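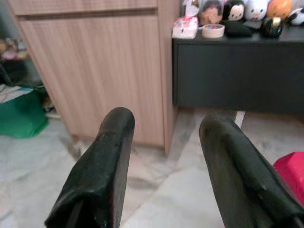

Radwa Ghoneim wrote to us that the wood-grain finish on her Mostyn cabinet was the best part of it, and that she would still like to know why the door panel stops short of the floor. Fair question. The maker says the gap is for cleaning. Maybe. A flat mop fits under there. Our vacuum head didn't.

Mostyn tall cabinet, light wood grain
One shallow drawer over one large door. The finish is laminate with a fine vertical grain, and the listing calls it "natural," a word we would have left out. The drawer is good for mail and batteries. Don't plan on folders.
Width 375 mm, height 1,218 mm.
Order code: Mostyn 1,218 T

Etavel low sideboard, charcoal
Flat matte front, no visible handles. Etavel says that keeps it clean-looking. We say matte charcoal shows fingerprints, and with no handles you will be touching the front a lot. The top is the useful bit if you have small things to line up.
Width 1,496 mm.

The two are sold as a matching pair. They don't match, and we stock them separately. Delivery is flat-packed, next slots in April.

Contact Visbridge | © Visbridge | Back to top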